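Flondside Community Help > Home and Office > Cleaning

Streaks on a glossy meeting room table, and what to do about the white wall panels

Posted by Kenza Metwally in May

I look after a shared meeting room in a small office building in Nerkville. The walls are smooth white panels with thin gray seams, and they're glossy enough that the ceiling lights show up in them as bright spots. Any smear shows when the lights are on.
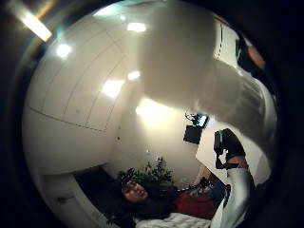

2 min read

The table is the bigger problem. It's a long light gray one in three joined segments, also glossy. I spray it, wipe it with a striped cloth, and it looks fine from the door. Then I sit down at the near end and see streaks where the light hits. The seams between the segments also collect crumbs. I have 40 minutes between the last meeting and locking up, and I'd like to spend less than that on one table. Am I using too much spray, or is it the cloth? And can I use the same stuff on the walls?

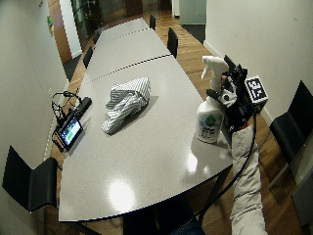 Meeting room table, near end, with the spray and the cloth.

3 replies

Belhaj
Most likely both. Spray goes on the cloth, two squirts, and then you wipe. If you spray the table directly you get puddles, and you end up pushing cleaner from one end to the other.

Fold the cloth in quarters and turn it to a clean side when it starts to drag. A bunched-up cloth leaves lines. Do one segment at a time, lengthwise, then go over it with a second cloth that's completely dry. I do a table about that size in 11 minutes, chairs included.

For the seams, run a dry soft brush along them before you get anything damp near them. Wet crumbs turn to paste and then you need a toothpick.

Also move the tablet and the cables off before you start, or at least lift them. Don't spray anywhere near them. There's always a dull patch around whatever gets left on the table.

nerkville_dee
just use vinegar and water. works on everything

Esow
I'd check before using vinegar. Some table finishes don't like it, and neither do some wall panels. If you can find out who supplied the table, ask them. Otherwise try a spot underneath the edge and leave it overnight.

On the walls, I'd start with a barely damp cloth and plain water, top to bottom, and dry as you go. Most marks on ours are fingerprints near the cabinets and that takes them off. Keep water out of the seams.

One more thing on the streaks. Wash the cloths without fabric softener. It took me more than a year to figure out that ours were leaving a film on the table before any cleaner touched it.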